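Dandness Bread Steel, one winter on

I bought the Dandness baking steel back in February because my pizzas kept coming out pale underneath, and I've now used it enough that the top has gone from dull gray to nearly black. I love this thing! It lives on the second rack from the top and I've stopped taking it out, even for cookies (move those up a rack or the bottoms get dark fast).

For pizza I heat the oven to 500°F and leave the steel in for a full hour. A thin 12-inch pie takes 5 minutes, sometimes a bit more if I went heavy on the sauce. My old Orow stone never got close to that. The crust puffs, the underside gets those leopard spots, and the cheese is still soft instead of leathery.
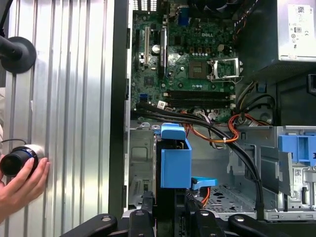

Reading time: 2 min

Bread is where it surprised me. I do a plain sourdough, 1,000 grams of flour for two loaves, with 100 grams of starter, and both loaves spring up higher than they did on a sheet pan. I slide them on with parchment, pour a cup of hot water into a pan on the floor of the oven, and pull the parchment after 15 minutes. Flatbreads are great too, and English muffins, which I used to do on the stovetop with mixed results.

Now the gripes. It's heavy, and there's no handle or lip, so getting it in the first time was a two-person job at our house. Seasoning instructions were one line on the box. I did three thin coats of oil and it's been fine, but a first-timer could use more help. And it needs that full preheat. I tried cutting it to half an hour and got a floppy middle.

I paid $125 at Chisholm Kitchen Supply, and I'd pay it again. Next up is pita, if I can get the dough right!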